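Pralamstead workshop teaches two-arm robot to handle gift boxes by remote control

The packaging company Triveck has started to train a two-arm robot at its workshop in Pralamstead, and the teacher is a person with her hands on two control handles. The robot must learn to hold and fold dark gray cardboard boxes of the kind that Triveck sells to jewelers and watch shops. Until now this work was done only by hand.

The method is simple to explain. An operator sits at a desk next to the robot and moves a pair of small handles. The arms of the robot repeat each movement, and the cameras at the grippers record what happens at the fingers. After many recordings, a program is trained to do the same movements without the operator.

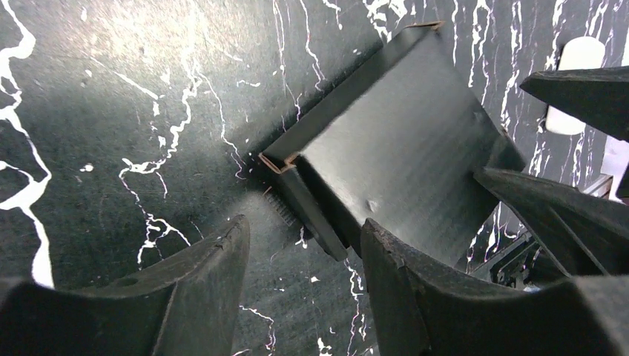 Rozália Kratochvíl

The box is more difficult than it looks, according to the people who do the teaching. The surface is smooth, and a finger that presses too strongly leaves a mark on it. The end panel has to be folded down while the other gripper keeps the box in its place. If the two arms do not agree, the box turns on the table and the operator must begin again.

"With my own hands I do not think about it at all," one operator told me in a break. "With the handles I have to think about where each finger is, and how much it pushes. The first week I was very tired in the evening."

The software comes from Vultgate, a small firm which works in the same building. Its engineers asked for 600 good recordings of the box task before the first training. The operators finished this in 6 weeks, working mostly in the mornings. A recording is called good when the box is folded correctly and neither arm has made a sudden movement. The others are also kept, but in a separate folder, and the engineers have not decided yet if they will use them.

A typical recording lasts 52 seconds. An experienced packer needs much less time for the same box, and the company does not hide it. The production manager says that speed is a question for next year, and that at the moment he wants to see clean edges.
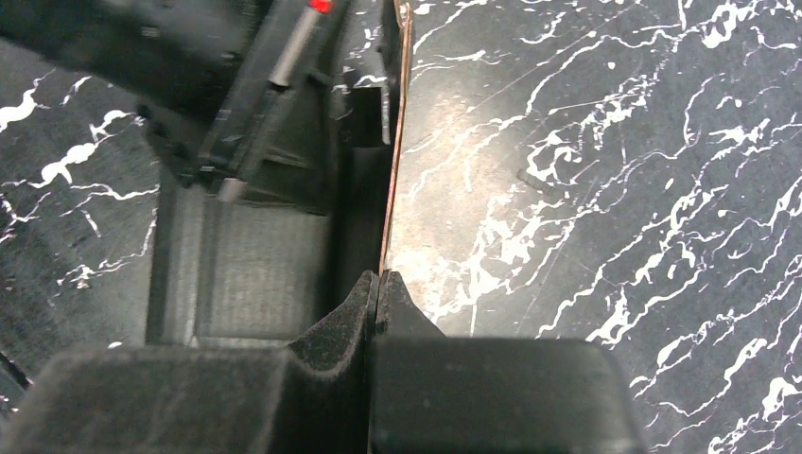
Some of the practical lessons were learned at the desk and not in the software. The operators now close the fingers completely at the start of each recording, so that every one begins from the same position. They also agreed to approach the box always from the long side. Earlier each person had his or her own way, and the program, when it was trained on all of them together, hesitated between two ways and stopped in the middle.

The pattern of the table was discussed too. The operators work on a black surface with white veins like marble, and one engineer was afraid that the program would pay attention to the veins. For this reason the box is put down at a different angle for each recording.

Together with short exercises and tests, the archive of the project holds 1644 recordings. The next task will be to put a paper insert into the box, which was requested by Tichý, a customer that orders small series before the holidays. The teaching of this task should begin in December.

Visitors can see the robot and try the handles on Saturday, when the workshop opens its doors to the public. Children may also try, with an operator sitting beside them. The entrance is from the yard, and no registration is necessary.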